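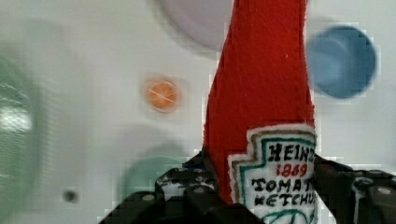 Oltside two-finger gripper holding a plush ketchup bottle near the base.

The Oltside is a bolt-on gripper for home and shared-shop arms. It started as a bench build in Vumstead and is now sold as a kit or assembled. The fingers are dark and blocky, with holes and small round fasteners along them, so you can add your own pads or shims. Soft goods are fine. So are hard plastic parts, if you set the closing force first.

Kit: 300
Assembled and tested: 379 -- currently out of stock, back in April
Spare finger set: includes 2 fingers and screws
Lead time on kits: 9 working days 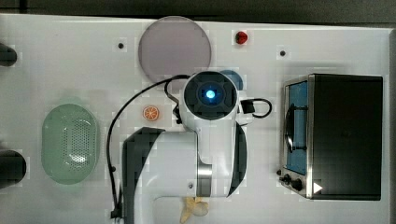 Cable routing is the part of the build most people redo. Leave slack at the wrist and turn the last joint through its full range by hand before you power up. The long black cable here loops out to the left of the wrist and comes back down along the arm, and that loop passes over the plate and arcs on over the table. Pull it tighter and the wrist will tug at the plug. Let it hang lower and it drags light parts off the table.

Fits the Urquhart wrist flange as supplied. For Sener arms order the adapter ring, sold separately. Wrist camera and arm not included. Hex keys not included either -- you need the two smallest sizes from a metric set.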